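3.2 Keeping the kitchen table in family life

When we began talking with households in Flalgate, we had expected to hear mostly about food. We asked people to tell us about the table where they ate, and we let them go on for as long as they liked, which in one home was most of an evening. What came back to us was a good deal wider than supper. The 13 households spoke of homework, tax forms, birthday cards, quarrels, and long quiet cups of coffee, and many of them did so with real fondness.

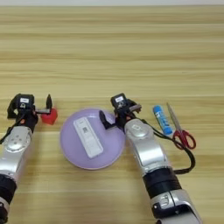
Older residents in particular remembered a table that had moved with them, sometimes more than once, and that had been sanded down and oiled again each June. Two families still had one bought from the Harms workshop, and both described the smell of the oil before they got to anything else. We found this touching, and also useful, as it reminded us that attachment to furniture is often carried by upkeep — by the small jobs that come around every year — as much as by looks or price.

The diaries kept for us in the Karo district tell a similar story from the other side. They hold 3277 entries in all, and we read every one of them, with a great deal of tea. Meals come up often, of course, but so do the slow hours between them, when somebody sits down to sort the mail and ends up staying until dark.

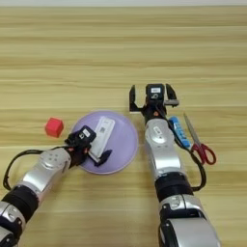
Figure 2. Wooden tabletop with pale, honey-colored grain.

We should add a word about method here. Readers of our earlier report on Skarkico wrote to us kindly about how the interviews were run, and we have kept the two guiding questions we used there. The second one is given below with the reply we heard most often, lightly shortened.

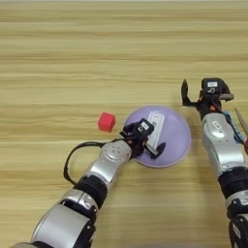
What would you miss most if the table were gone?

The talk after supper, when the plates are pushed back and everyone stays in their seats a while longer.

We return to this reply in the next section, where we compare it with what younger couples told us about eating on the couch.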